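Clodine White Sorting Table, Model 133
Sold by Gistside

Product overview

The Clodine 133 is a plain white table intended for sorting, laying out and handling small mixed items. It is supplied as a top and base, with optional wall panels that enclose the back and one side. The surface carries no pattern, grid or printing. Typical uses include object handling practice, parts inspection, classroom sorting exercises and small goods packing.

The finish is a smooth, slightly matte off-white. A gloss finish is not offered in this model. Overhead lighting on a gloss top produces bright spots that hide the outline of small items, and pale or clear items suffer most. The matte finish spreads reflected light and leaves a soft shadow next to each item.

Specifications

Color: off-white, one shade only
Finish: matte, smooth, no texture
Top: one piece, no center joint
Legs: steel, painted, fixed height
Maximum distributed load: 50 kg
Maximum load at any single point: 8 kg
Floor leveling: screw feet on all legs
Assembly: two people, hex key supplied

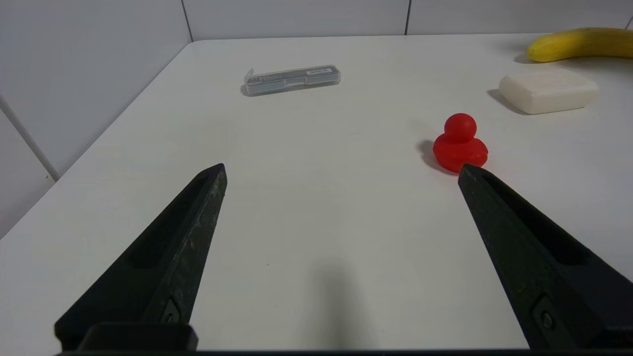 Contrast is the main point to check before ordering. An off-white top gives strong separation for dark and saturated colors and weaker separation for items close to its own shade. Colored rubber and plastic, such as a red rubber duck, can be picked out at once from any side of the table. A white bar of soap is a harder case, and is located mostly by its beveled edge and the faint shadow beside it. Clear plastic cases fall between the two: the contents read well through the lid, while the case outline depends on the angle of the light. Where most of the stock is white or transparent, order the gray overlay mat (listed under Accessories) and keep the bare top for everything else.

Lighting

Use diffuse light from above. A single spot lamp gives hard shadows that can be taken for the edge of an item. Two lamps placed on opposite sides and set to the same level give acceptable results. Do not place a lamp directly against the wall panels, as the plastic edge trim softens with heat.

Wall panels

The Prodgate panel set fits the back and left side of the table. Panels are pale and plain, with vertical seams, and stand on the floor on their own feet. They are not fastened to the tabletop, so knocks to the panels are not passed on to the items. The set blocks background clutter and cuts side light from windows. The right side and the front stay open for access. A right-hand version of the set is available to order; allow additional delivery time.

Fit the back panels first, then the side, and close the corner last. Seams should be pressed together by hand until the clips engage. A gap at the corner usually means that the floor is uneven, and is corrected at the panel feet.

Cleaning and care

Wipe with a damp cloth and mild detergent. Dry after cleaning. Soap residue leaves a film that dulls the surface unevenly and should be rinsed off with clean water. Fruit left in place for long periods may stain; remove the mark with diluted white vinegar and wipe again with water. Do not use acetone, scouring powder or melamine sponges. Light scuffs from rubber or plastic can be removed with a soft white eraser.

Scratches through the finish cannot be polished out. The top can be turned over once, as both faces are finished alike.
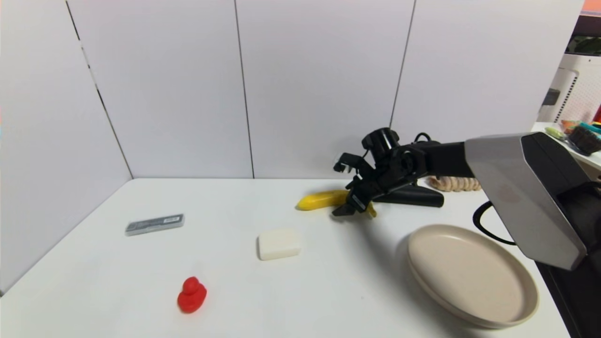
Montserrat Sandoval: We have had the 133 with the Prodgate panels since July. Assembly was simple, and the leveling feet hold. My one complaint is the corner clip, which came loose twice until I raised the rear foot on the side panel. The manual should mention this. The finish has held up to daily wiping.

Gistside: The corner adjustment has been added to the current manual, under panel installation. Replacement clips are sent free of charge on request.

Accessories

Gray overlay mat, full size, non-slip underside
Prodgate panel set, left-hand or right-hand
Corner clips, pack of 50
Spare leveling feet, set
Edge trim, white, by the meter

Ordering

Quote model 133 and state panel side if panels are required. Tops and bases ship in separate cartons. Orders received before 2 p.m. are processed the same working day. Questions about large orders or nonstandard heights go to Octavian Stanciu in the Gistside sales office.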